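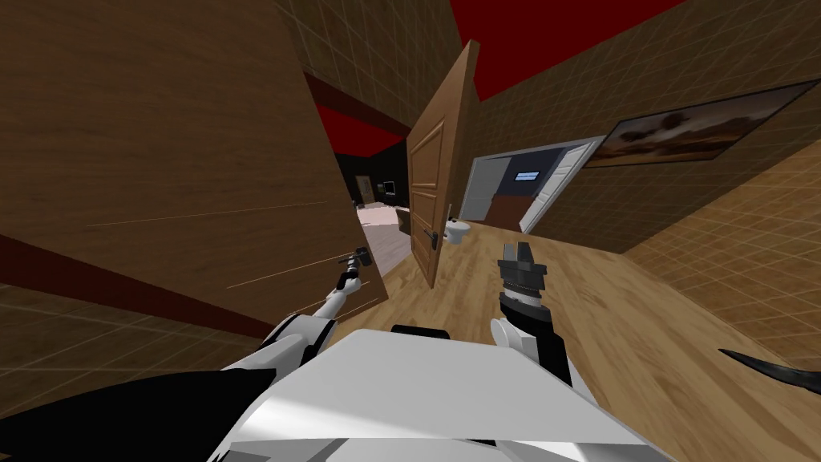 Obi in a simulated hallway, with an open door near the center.

Irno is a simulation service for household robots, sold by subscription from the town of Ledby. It lets a customer try out a two-armed robot in a made-up home before buying, programming or insuring a real one. The service consists of a robot model named Obi, a set of furnished interiors known together as Ganulville, and a billing page that reviewers have called the most dependable part of the package.

Background

Irno grew out of a door-handle simulator written by Róisín Quinlan, who wanted to know why a robot that could sort screws all day was unable to leave a room. The simulator handled one door and one handle. A second door was added at the request of the first paying customer, and the rest of the house followed over three years. The commercial release came in January, a month the company has kept for all later releases and for most of its apologies.

Ganulville

Ganulville is described in the sales material as a town, although it has no streets. It is a collection of 700 rooms that can be joined into apartments by a layout tool. The tool has strong views on where a bathroom belongs and weaker ones on decoration, so that a red ceiling may turn up over tiled walls and a plank floor. Customers on the upper plan can lock the colors. Customers on the basic plan learn to live with them, and some have asked for their favorites to be saved.

Doors remain the specialty. Each has its own weight, swing and handle friction, and a setting called "old house" makes all of these worse.

Obi

Obi has a white torso and two arms, each ending in a gripper with fingers that open and close. The arms can be run separately or together. There are no legs to speak of in the physics – the body is moved through the rooms on an invisible base, and customers who plan to buy a walking robot are advised to budget for the difference.

Views are available from the body and from close to the gripper. The close view is the one used for tabletop work, and new users tend to find it confusing. A complete session can be replayed from either view at quarter speed, a feature popular with engineers and with managers who would like to know what the engineers have been doing.
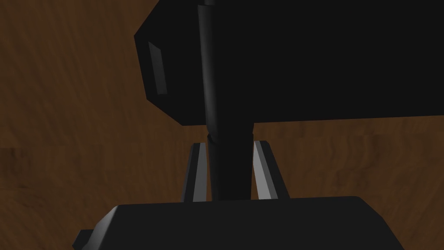
Sandra Horrocks wrote that the close view had taught her more about bad grasps than the manual had, and that the manual would be improved by leaving out the chapter on confidence. She kept her subscription but asked for a larger undo button.

Plans and pricing

The service is offered in 2 plans. The basic plan covers a single user and runs one robot at a time. The upper plan costs 3265 dollars a year and adds shared projects, locked colors and telephone support, which is answered in Ledby until 4 p.m. and by a recording of Quinlan after that. Neither plan includes training. A printed quick-start guide is mailed to new customers on request and covers the previous version.

Reception

Early users praised the contact physics and the speed of loading. Complaints have centered on the layout tool, on the naming of rooms by number alone, and on Obi's habit of resuming an interrupted task after a restart from the exact point where it had gone wrong. The company lists this last behavior as a feature under the heading "Persistence."

A trial version is available, limited to 3 rooms. Two of them are hallways.

See also

Robot simulation
Door
Gripper (robotics)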